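Thread on backup retention for small offices, 4 posts planned, probably more. Background: we moved the Wemcombe office off a single nightly copy in November, and people keep asking for the schedule.

**1/** Starting point was one full copy per night, overwriting the previous one. That protects against a dead disk. It does nothing for a spreadsheet that was damaged nine days ago and opened for the first time this morning.

**2/** The office has 107 shared folders. Most never change. Before picking any schedule, sort folders by how often they're written to and how long a mistake in them can sit unnoticed. The second number matters more and no software will give it to you. Ask the people who use the folder.

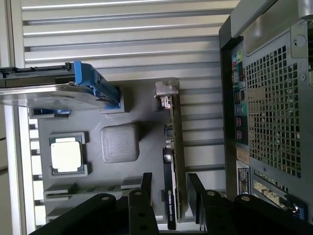 *Posted by Tretamum — storage, backups, small networks*

**3/** Payroll came out at one month, because errors surface on the next pay run. Contracts came out at a year or more. Scanned mail came out at a few days. One retention rule for all three either wastes space or loses contracts.

**4/** The schedule we settled on: daily copies kept for 16 days, weekly copies for a quarter, monthly copies for two years. Contracts get a yearly copy on top, kept until the legal retention period runs out.

**5/** Daily copies are incremental. Weekly and monthly are synthetic fulls, built on the backup server from the increments so the file server isn't read end to end again. Build time went from most of a night to a bit over two hours. Network load during the build is close to nothing.

**6/** Watch the chain length. Every increment depends on the ones before it back to the last full. A bad block early in the chain takes out everything after it. We start a new chain weekly and verify checksums before the old one is allowed to expire.

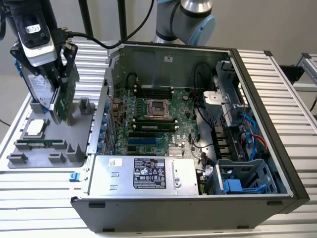
**7/** Offline copies are a separate question from retention. Sixteen days of history on a server that's always reachable is still reachable by whatever encrypts the file server. One copy has to be out of the machine. A drive in a caddy, like the one with the blue edge behind that green card, is a perfectly good format for this if you label it and rotate it. We rotate 4 drives, one per week, stored at the Rivia building across town.

**8/** Label format: set number, date written, date it may be overwritten. Put the same three fields in a text file at the root of the drive — paper labels fall off. Encrypt the drive, and keep the recovery key somewhere that survives the loss of both sites.

**9/** Restore tests. Once a month, pick a folder and a date, restore to a scratch location, open the files. "Job completed successfully" means the job completed. Our first test restored every file in the Pfeiffer project folder with the permissions stripped. The log was clean.

**10/** Time the tests too. A full restore of the file server over our link would take longer than a working day, so the order is written down: payroll, contracts, current projects, everything else.

**11/** Will post the folder worksheet once I've taken the client paths out of it. Replies about tape are welcome, but please include your cost per drive.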